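3.2 Building the hand-held gripper

We built the Poltley gripper in a shared workshop in Sondstead over 15 evenings, and it was a joy to use from the first trial – light, quick and easy to mend.

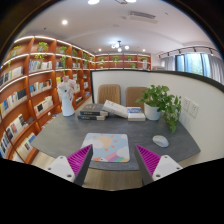 Figure 5. The gripper over a desk, fingers apart.

Finger padding took three attempts. Smooth pads let thin things slide, so we moved to a ribbed pad, the magenta one in Figure 5. A flat mouse pad like the one between the fingers is still our favourite hard case!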